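Fluff and paper cups all over the porch swing – easiest way to clear it?

hekow808
28th August
We have a black metal canopy swing with a beige seat cushion. After people have been sitting there I find paper cups left behind and little white tufts on the cushion. Brushing just moves them around.

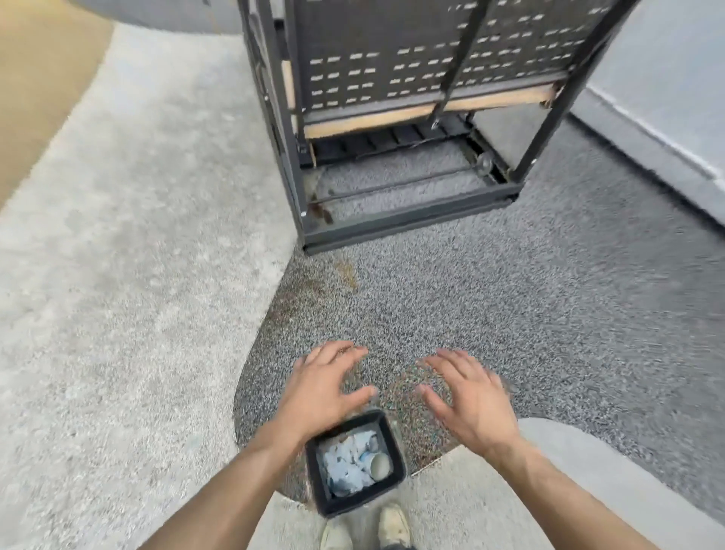
I'd like to do it without taking the whole seat apart. The swing is next to carpet, so whatever I knock off has to be picked up again.

lekcombe_2
Cups first, then pillows off and shaken outside. Go over the cushion with a damp rubber glove – the fluff rolls up into clumps. Check the cushion seams too.

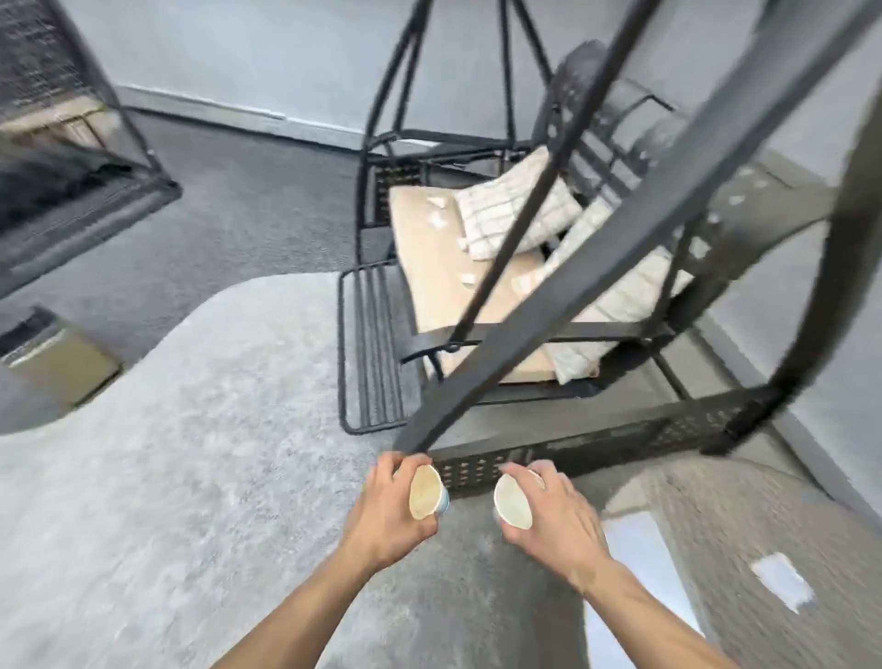 Can the cushion cover go in the washer?
Check the label first. Mine is a Skalby and I wash it cold, then air dry it.

Kılıçarslan80
vacuum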